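Flornel panel kit for two-arm enclosures: notes after one season of use

3 Jun 2021

I have been running the Flornel panel kit on my bench enclosure since November, and enough people have asked about it that I would like one page to point to. The kit is a set of interchangeable printed wall panels and tabletop sheets for small manipulation cells. It contains no electronics. If you train or test vision-based policies on a fixed bench, it changes what the cameras see behind the task without moving the cell.

I paid for it myself. Bresis, the shop I ordered from, did not know I was going to write about it.

What is in the box

The version I bought is the three-wall set: left, back and right, plus sheets for the tabletop. The walls are thin printed boards that clip to the inside faces of an extrusion frame. The tabletop sheets are a heavier stock with a matte coating. Each wall has a pattern code on the rear in pencil-gray type, small enough that I ended up writing the codes again with a marker.

The clips are the part I had doubts about. They are a spring type that goes into the extrusion slot and turns a quarter turn. On my frame the fit was tight at first and needed a flat screwdriver. After a few months of changes they turn by hand and still hold. One clip cracked and I replaced it from the spares bag.

Order total was $100 for the walls and sheets, shipping separate. Extra pattern packs are sold by the set.

Fitting

The instructions assume a square frame. Mine is out by 3 mm across the back, so the back wall bowed slightly until I trimmed one side. Trimming is allowed by the manual, but the board has a printed face and a plain core, so a cut edge shows up white. I ran a marker down it.

Order of fitting matters more than the manual suggests. Back wall first, then the two side walls, then the tabletop sheet. If the sheet goes down first, the lower edge of the back wall catches it and lifts it. The sheet itself is held by low-tack tape at the corners. I added tape along the front because the arms reach over that edge many times a day.

A full change of walls takes me less time than recalibrating the cameras. I do not recalibrate for a wall change alone. I do run a short check for it, and the check has never asked for a correction.

Patterns

The catalog runs from plain gray through wood grain to very busy florals. I bought one plain set, one geometric set and one floral set. The florals are what I use most. My task is cable handling: thin, flexible objects in several colors, picked and brought together between two grippers. Against plain gray, the segmentation model I was using did well enough that I had stopped looking at its errors. Against the florals it failed in ways I could work on. Curved stems and dark outlines in the print were picked up as cable at distances where the real cable was only a few pixels wide.

A printed flower does not move when the arm moves, so a second view or a short history of views should resolve this. My first model used neither. The current one takes two views and the false picks on the walls have gone down a lot. I am not publishing a rate because I changed the lighting in the same week.

The tabletop sheets are paler than the walls, even within one set. I assume this is on purpose, as the objects sit directly on them. It does mean that the hardest contrast is on the walls and a milder one is underneath, and anyone who wants a dark, busy table surface will have to look elsewhere or print their own.

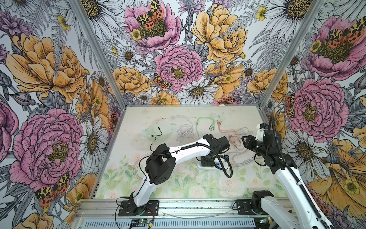
Floral walls with the pale leaf-and-rose sheet, cables laid out toward the back.

Logging

I keep a plain text log with one line per episode: pattern code, task, result, remarks. At the last backup it held 2379 episodes, of which 1431 were recorded with the floral set. The split was not planned. Floral went in and stayed in while I was chasing the stem problem, and I should have rotated sooner. The plain set is now scheduled for the first run of each day so that I have a baseline.

Put the pattern code in your log from the first day. I left it out of my early files and had to recover it by opening recordings one at a time.

Wear

The walls show almost none. There is a scuff low on the right one where a gripper touched it during a bad trajectory. The print is still intact under the mark.

The tabletop sheet has worn more. The matte coating polishes where connectors are dragged, and the polished spots throw a highlight under overhead light. With diffused light it is much weaker. I have turned the sheet end for end once and expect to replace it before the end of the year. Flornel sells the sheets singly, which I appreciate.

Cleaning is a dry cloth. A damp one left a tide mark on the geometric sheet.

Compared with the alternatives

Before this I used the Bagheri roll-up backdrop. It is cheaper and stores in a tube. It also hangs from the top only, so it sways when the frame shakes, and the side walls have to be bought as separate rolls that do not meet the back one cleanly at the posts. For a single-arm cell with slow motion it would be fine.

I also looked at the Ollisero projection unit, which throws any image you like onto white walls. It is the most flexible of the three by a wide margin. The projected image also lands on the arms and on the objects, and that was the end of it for my purposes. It costs several times as much.

Printing your own at a copy shop is the remaining option. I tried one wall. The gloss was wrong and it curled at the corners within a few days.

Complaints

The pattern codes are not listed in any machine-readable file. I typed mine into a table by hand.

The manual gives no color values for the prints, so you cannot render a matching wall in simulation without measuring it yourself. I photographed mine next to a color card and got close.

The spares bag has four clips in it and should have more.

Who should buy it

If your cell is built on extrusion with an open front and your cameras see the walls, the kit is worth the price. If your cameras look straight down, buy the tabletop sheets alone. For round-tube frames there is an adapter listed on the Flornel page, out of stock each time I checked, so I can't say how well it grips.

I have a second floral pack on order, darker than the first. Results will go in a separate post once the baseline runs are long enough to compare against.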